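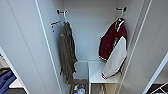 La percha, ese enemigo

Llevo desde septiembre en el club de robótica y mi gran aportación a la ciencia es saber distinguir una chaqueta verde oliva de una granate con mangas blancas. El robot, de momento, no siempre puede decir lo mismo.

El ejercicio de este trimestre lo propuso Eyerusalem: Nitetti tiene que plantarse delante del armario, localizar la prenda que se le pide y descolgarla. Dos chaquetas, dos ganchos, un banco blanco entre medias. Mi sobrina lo resuelve sin soltar la merienda. Nosotros somos seis, tres con carrera, y vamos por la versión 11 del programa.

La chaqueta verde es la difícil. Cuelga tan estrecha y arrugada que el detector la toma por una cortina, y una vez, con mucha seguridad en sí mismo, por un paraguas. La granate la encuentra casi siempre, pero le tiene cariño a la manga y quiere empezar por ahí. Tarmo propuso etiquetar más imágenes. Tarmo propone siempre cosas que luego etiqueto yo: 122 llevo esta semana, con la cesta de los botes incluida, que no pinta nada en el ejercicio pero el robot la mira con interés.

La demostración es en diciembre, delante de la gente de Wullby, que llevará su propio robot y seguramente camisetas a juego. Abílio quiere que ensayemos también con bufandas. Le hemos dicho que ya veremos.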